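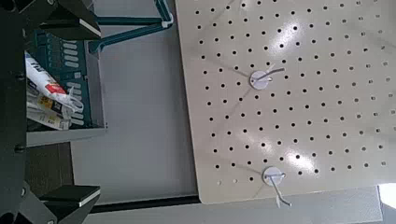

4.2 Hanging and unhanging small goods

Shop work is full of chores that take a person one second and a machine a good deal longer, and putting goods on hooks is our favorite of them. A clerk at Sketwood restocks a display wall while chatting. Our Raveo arm has to find a thin wire, line up a small hole in a package with its tip, and slide the package on without bending anything. Finding the wire is the hard part. In Figure 3 each hook has a round white base that stands out well against the cream pegboard, but the silver arm is slim, and glare from the overhead lights washes out a streak of the board's holes. We therefore let the arm look for the disc first and search outward from it for the wire.

The results please us a great deal! Out of 20 attempts to hang a package, 13 succeeded with the disc-first search, against 12 when we gave the hook position by hand. One trial more is no proof of anything, but it does suggest that seeing the hook is no longer what holds the arm back. Most failures came at the last step, when a soft package folded against the tip. We allowed 60 seconds per attempt.

Can a machine restock a shop wall yet? For stiff cards, nearly. For soft bags we would still call the clerk.

Figure 3. Pegboard with two wire hooks, seen from the gripper.

Home | Papers | People | Code
3 comments | 12 shares
Contact: Thoa Cù, Cuautle Lab | Back to top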